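Handout 2 — Describing Position with Small Blocks
Course: Spatial Language and Early Geometry
Instructor: Triin Kļaviņa, room 102

1. Before the exercise

Please read the Orkden chapter on place words first. Students often use "near" for everything. In this course we want more exact words: left of, beyond, between, level with. Always decide from which side of the board you are speaking, and write it at the top of your sheet.

A wooden board is our reference surface. Work by color first and by shape second. Green is a star and a cylinder, on the left. Yellow is a heart and a pentagonal prism, and the prism is to the right of the heart. Blue is a triangular prism and a cube in the far right corner, nearly touching.

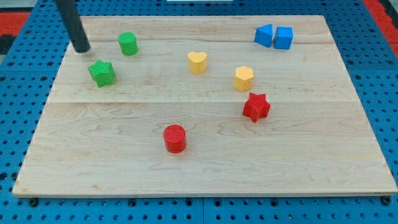
2. The task in pairs

One student speaks and the other draws, without looking at the board. The speaker may use only one sentence for each block. After the drawing is finished, compare it with the board and mark every sentence which had two possible meanings.

Attention to the word "point". The heart has one point, the star has five, and the drawing student must know which one you mean.

3. Homework

Write 100 words on the yellow pair. Use "lobe" and "edge" correctly — see the word list on page 41. Bring the text on paper to the next class.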